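Tustham Wellbeing Group — notes of the December meeting

Apologies: two, both with colds.

Breathing sessions. A lovely start! Sena Aryee reported that the lunchtime slot has really taken off, with 28 regulars — and several have asked for an evening one too. Agreed to try 7 pm from next month, in the Boutros room.

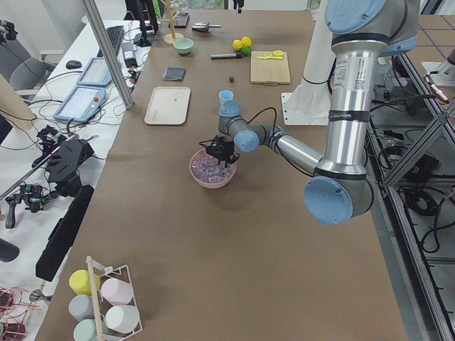
Sena also brought up the sleep diary. Everyone who kept one found it useful, even the doubters, and we'd love more people to have a go. New sheets to be printed, with bigger boxes this time.

Walks. The short route stays at about 5 miles. Flasks welcome!

Action: Sena to book the room and print the sheets.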